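Notebook > Policy desk > Okance model

Okance notebook — residential gas and the carbon rebate
22/12/2025, Amra Dimitrov
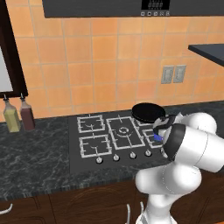
Spent the whole morning on the rebate numbers again, and I think I finally know why my totals and the Hrynyshyn totals won't sit together. They treat the household rebate as paid in the year the charge is collected, and I had it going out one quarter later (my own choice back in October, barely documented, sorry everyone). Shift mine forward and most of the gap closes! What's left is cooking. A black gas cooktop with one frying pan at the back burns next to nothing beside a furnace, but the fixed connection charge lands on that house all the same, and the draft bill doesn't say whether the fixed part counts toward the rebate. I've been assuming it does. Galov assumes it doesn't. We can't both go in the brief.

Reran it both ways before lunch. Sample is 2,331 households, of which 367 have gas for the stove and nothing else. With the fixed charge left out of the rebate, those 367 go from slightly ahead to slightly behind, and nearly everybody else hardly moves. Small group, but they're bunched up in 8 ridings and a couple of those are very loud about the bill already, so I'd expect a question on it at committee stage.

Things I tried that went nowhere — splitting by dwelling age (too many blanks), splitting by rural supplement (the flag is broken in the Drillow extract, it's set to yes for half of downtown), and weighting by income band, where I managed to apply the weights twice and got very excited for ten minutes.

Drillow file, for whoever opens it next: use the second tab. The first one still has the old charge schedule in it and the column names are identical. I've coloured the header grey but that won't survive an export.

Also reread the amendment on the phase-out date. The wording now says the minister "may" publish a schedule, where the earlier draft said "shall", and our summary still has the old verb. Fixed it in the text, haven't touched the table. Galov has the table open and I don't want two versions floating about again like last time.

Still to do: ask the clerk's office about the fixed charge, rerun the 24 regional sheets with the corrected timing, send Hrynyshyn the reconciled totals with a note on the quarter shift. The regional sheets take ages on my laptop, so I'll set them going before I head home and look at them with a coffee in the morning.

Okance working notes, internal circulation | Contact: Amra Dimitrov | Back to top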